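Tisotden Home Help
Home > Cleaning > Gadgets and machines
Is a toilet cleaning robot worth waiting for?
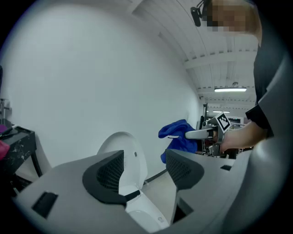
Posted by Chinyere Olatunji
Viewed 900 times

I run the cleaning for a small guesthouse, 34 rooms, every one with its own toilet. My knees are not what they were and my sister keeps sending me clips of robots wiping things down. She is convinced that by next year I'll be able to lease one and sit in the office with a coffee. I have my doubts.

What I'm after is a straight answer from people who have tried something. I don't mean the tablets you drop in the tank or the brush that spins on a battery, I own both. I mean a machine that takes a cloth, does the seat, the lid, the outside of the bowl and the floor behind it, and doesn't then use the same cloth on the sink. Is there such a thing, can a small place afford it, and if the answer is no, how far off is it? I have a budget meeting in March and would like to know if I should leave a line open or spend the money on another part-time cleaner.

Also, a rep from a company called Hustuvico quoted me 179 a month for a "bathroom hygiene unit" and got very vague when I asked what it did with its hands.

3 replies

Bouchra Lamrani
Spend it on the cleaner.

I did housekeeping for years and now I do the ordering for a group of serviced apartments, so I get the same sales calls. The first thing to ask is what the machine does about cloth. A cloth is about the worst thing you could give it. A cup stays the same shape when you pick it up. A cloth is a different shape every time, it folds under itself, the corner you wanted is in the middle somewhere, and it weighs more wet than dry. You and I shake it out without looking. Getting a machine to do that once on a good day is a video. Getting it to do it 34 times before checkout is a job, and I haven't seen one I would pay for.

Then there's the toilet. Everything on it is curved and most of the dirt is where you can't see it: under the rim of the seat, around the hinges, down the back where the base meets the floor. You find it by feel. You also press harder on a dried splash than on a clean lid, and you know when it has come off. Ask your rep how the machine knows. Mine said "the system is always learning," so I asked who pays for the seats while it learns, and we didn't get much further.

I did sit through a demo of the Indness unit. It has an arm on a wheeled base. It wiped the top of a closed lid quite nicely, in long slow strokes. Then somebody from our side put the seat up and a man with a tablet had to come over and help it. The bathroom was also bigger than any of ours, with the door taken off.

I know plenty of money is going into hands and grippers, and that people are out there showing machines how to do chores one wipe at a time. Fine. I'd believe it when I see one do a real bathroom, hair on the floor, bath mat in the way, with no one standing beside it.

About the 179. Get it in writing:
- which surfaces it cleans, by name
- who changes the cloths and how often
- what happens between the toilet and the sink
- how long one bathroom takes, start to finish
- who comes out when it stops, and what you pay while you wait

If it's the kind of thing I suspect, "hygiene unit" means an air freshener and a light. I may be wrong about that one, I've never had it in front of me.

For your knees, a low rolling stool and a long-handled pad for the floor behind the bowl. Color code your cloths if you don't already. That part costs next to nothing.

ait_ali_fan
robot vacuum from Ait Ali does my bathroom floor ok. goes around the toilet not behind it. got stuck on the scale cord twice. wont do the bowl obviously

pipes_and_patience
I'll disagree a little with Bouchra. Floor machines were a joke once too, and now my mother has one. I wouldn't write off the arms forever. But I looked at a commercial restroom one for a gym, and it wanted the same stall layout every time, and mostly it sprayed and rinsed. It's no good in a guest bathroom with carpet outside the door. If your rooms are all different, you're not the customer they built it for.

I'd leave the line out this year and ask again at the next budget. If you do go for a trial, don't let them pick the room. Give them your worst one.

Reply from Chinyere Olatunji
Thank you both, and the vacuum person. Room with the sloped ceiling it is, if he ever calls back. I've sent him the list. My sister says we're all being negative.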